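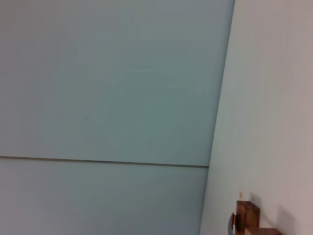
21 de abril de 2025

Cuaderno del taller, cuarto del fondo (el que en el plano se llama Fevska). Escribo yo, Jayson Yap. Pido a quien lea que corrija mi español si encuentra errores, pero con lápiz, por favor.

Tema de hoy: las superficies azules y la junta entre ellas.

El color de los paneles me parece bien. Es un azul muy pálido, casi gris, y mate. En marzo discutimos bastante sobre si hacía falta una segunda mano y Jerome Policarpio decía que no. Hoy le doy la razón. Con luz lateral no veo marcas de rodillo, sólo el cambio suave que hace la misma luz. Cerca del centro el tono parece un poco más verdoso y en la parte alta de la izquierda más gris. He comparado con la muestra que guardamos en el cajón y la muestra también cambia así cuando la inclino. Por lo tanto no lo anoto como defecto.

La junta entre el panel de arriba y el de abajo se ve. Es una línea fina, entre marrón y gris, y llega hasta el encuentro con la pared blanca. Baja muy poco hacia la derecha cuando se mira desde un lado, pero esto no es una medida. Falta poner el nivel largo. El nivel largo lo tiene Umali en el otro edificio y no lo he pedido todavía.

Opciones para la junta, como las hablé con Jerome por la mañana:

a) Dejarla como está. El cuarto es para guardar material y la línea no molesta.
b) Rellenar con la masilla Arkell y pintar encima. Tengo miedo de que el relleno brille más que el resto y entonces se note el doble.
c) Poner un listón delgado del mismo color. A Jerome le gusta esta opción. A mí menos, porque el listón recoge polvo.

No hemos decidido. Yo prefiero hacer una prueba de b) en un trozo sobrante antes de tocar nada. Sobrante hay uno de 67 cm, apoyado detrás de la puerta. Por favor no usarlo para otra cosa.

Hay también un punto oscuro, muy pequeño, en el panel de arriba. Primero no lo vi. No sé si es suciedad o si falta pintura. Mañana paso un paño húmedo y, si no sale, lo toco con el pincel de 3 mm. No hay que lijar ahí todavía.

Pared blanca: sin novedad en la parte alta ni en el medio. El blanco es cálido, tirando a crema, y junto al azul parece un poco más frío. Jerome preguntó si eran dos blancos diferentes. Es el mismo bote, referencia 888 en nuestra lista, y creo que es el azul el que se refleja. Para estar seguro quiero poner una hoja de papel contra la pared en los dos sitios y mirar a la misma hora.

La esquina entre el azul y el blanco me preocupaba más que todo lo demás, pues la hice yo con cinta y sin mucha práctica. Quedó aceptable. Quité la cinta despacio, doblada sobre sí misma, como me enseñaron en Oria cuando trabajé allí. Si alguien repite este trabajo: la cinta se quita con la pintura todavía fresca. La primera vez esperé al día siguiente y se levantó un borde, que después tuve que retocar.

Material gastado hasta ahora: la mitad de la pintura azul, casi toda la cinta. De masilla no se ha abierto nada. El tubo Arkell que está en la estantería caduca este año, conviene mirar la fecha antes de usarlo.

Tiempo: entre repintar la esquina y limpiar se me fueron dos horas. La limpieza de los pinceles fue lo peor. El agua del fregadero sale con poca presión y hace falta paciencia.

Pendiente:
Pedir el nivel largo a Umali.
Paño húmedo sobre el punto oscuro.
Prueba de masilla en el sobrante, dejar secar 20 horas y después mirar con la lámpara de lado.
Comparar los blancos con la hoja de papel.
Preguntar a Jerome el precio del listón, sin comprar.

Nota de más tarde: Jerome pasó, miró la junta desde la puerta y dijo que desde ahí casi no la distingue. Desde la mesa yo la distingo bien. Le dejé el cuaderno abierto en esta página para que apunte su opinión debajo.

J. P.: Sigo prefiriendo el listón, pero haz tu prueba primero. El nivel lo traigo yo.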